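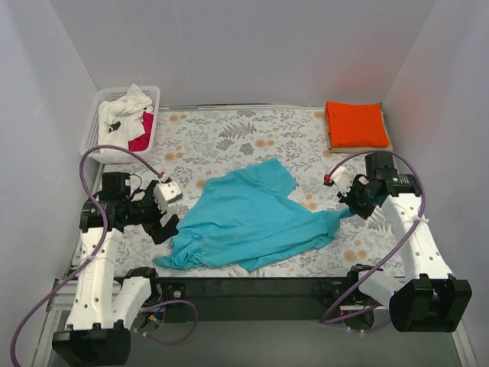

Changes to the household textile collection in Kornside

From June, the Trirnora Reuse Partnership will operate a revised collection service for clothing and household textiles across the Kornside district. The new arrangements replace the doorstep sacks that residents have received each quarter, and they apply to houses and flats alike.

The partnership collected 3858 sacks during the last full year of the doorstep service. A good deal of what they contained was suitable for direct resale, but a significant share had been left out in the rain or mixed with general rubbish and could not be used. Under the revised service, residents are asked to bring items to one of 43 covered collection points. These have been placed at libraries, health centres, school entrances and the two larger car parks. A list of locations is displayed at the Kornside Civic Office and will be sent with the next service charge statement.

Residents who are unable to reach a collection point may still request a visit to their home. Requests should be made by telephone before noon and will normally be met within 4 working days. There is no charge for a home visit. Those already registered for assisted refuse collection do not need to register again.

What may be donated

The partnership accepts clean, dry clothing of all sizes, including school uniform, coats and knitwear. Bed linen, towels, curtains and tablecloths are also welcome. Shoes should be tied together in pairs. Items with small faults, such as a missing button or a worn cuff, may be included, as the mending room at Betum House is able to repair them. Duvets, pillows, carpets and foam cushions cannot be accepted and should be taken to the household waste site.

Clothing should be placed in a closed bag of no more than ten kilograms. Residents are asked to check pockets before donating. Keys, bank cards and travel passes are found regularly, and their return takes up a considerable amount of staff time. Unclaimed property is held at the Civic Office for three months.

Where donations go

All items are sorted at Betum House. Garments in good condition are sold in the partnership's shop on Rallis Street or passed to family support services in the district. School uniform is set aside throughout the spring and offered to parents at the summer uniform exchange, at which 283 families were served last year. Cotton which is no longer fit to wear is cut into cleaning cloths, and the remaining material is sent for fibre recovery.

Income from the shop meets the running costs of the mending room and its training programme. The programme offers an introduction to hand sewing, machine repair and garment alteration, and is open to any adult resident of the district. Places for the autumn intake will be allocated in the order in which applications are received. Previous experience is not required, and sewing machines are provided.

Thanasis Kalogeropoulos, Director of the partnership, thanked residents for their support of the doorstep service over the past nine years. "The sacks served the district well, and we recognise that many households had come to rely on them," he said. "We believe that covered collection points will allow more of what people give to be worn again."

Any sacks already delivered may be used at the collection points until supplies run out. They should not be left on the pavement after the end of May. Comments on the new arrangements may be made in writing to the Civic Office or handed in at the Rallis Street shop during opening hours. The partnership will review the siting of the collection points after the first six months and will publish the results in this newsletter.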